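4.2 What ends up in the bucket

Most of the claims we reviewed in Section 2 rest on a simple idea: give people a container of a strong color, put it where they can see it, and recyclables will find their way into it. We wanted to believe this. The Haniletti guidelines repeat it on nearly every page, and the Olitia pilot, which we took as our starting point, treats it as settled. Our own results give it weak support at best.

The Olitia pilot reported its outcome as "items captured." A bottle in the bucket counted as one, and so did a can. We kept that measure so that the two studies could be compared, but we doubt it says much. A crushed bottle and a whole one count the same, although they take up very different amounts of space, and space is what decides when a small bucket stops being useful. A bottle that goes in whole and lies at a slant can hold open a gap that nothing else fills. Over the 24 households in our sample, we logged 449 items placed in the buckets. Of these, 336 were drinks containers of one kind or another. The rest was a mixture that the coding scheme handled badly: film, lids, wrappers, and pieces too crumpled for the coders to agree on.

That last group deserves more attention than it has been given. Crumpled clear plastic is hard to sort by eye. It may have been a bottle, a tray or a bag, and the coders were often guessing. In the Sang scheme such pieces are put down as bottles unless there is a reason to do otherwise. We see no good argument for this rule, and it pushes the numbers in the direction its authors were hoping for. We coded them separately and left them out of the container total.

Figure 2 shows contents typical of a bucket, with a clear bottle, a red and white aluminum can, and a crumpled piece of the kind just described. Plastic and metal are together, as they were in most households. Earlier writers have called this "mixed capture" and counted it as a success. Whether it is one depends entirely on what happens next. If the contents are separated later, little is lost. If they are not, the household has done some tidying, and we should be careful about calling it recycling.

Color is the other point on which we part from the guidelines. The Proltwood trial compared teal, gray and white buckets and found that teal did best. But the teal buckets were also the newest, and they were handed over in person, while the others were left at the door. Any of these differences could explain the result. We used teal throughout, so our data cannot settle the question, and we would ask readers not to cite them as if they did.

Figure 2. Teal bucket holding a clear plastic bottle, a red and white aluminum can and a crumpled clear plastic item.

A further problem is placement. Households were asked to keep the bucket on the floor, close to a wall, and to leave it there until the end of March. Several moved it. Those who did tended to put it nearer the sink, and their counts went up, which could mean that location matters more than color. It could also mean that people who care enough to move a bucket are people who would have recycled in any case. We have no way of telling these apart with the records we kept, and a larger sample of the same kind would not help. What would help is a record of what was thrown in the ordinary trash during the same period, and neither we nor Olitia collected one.

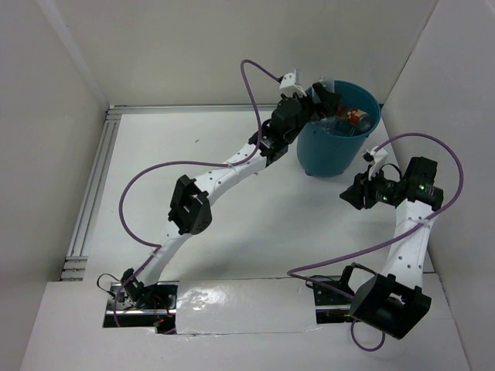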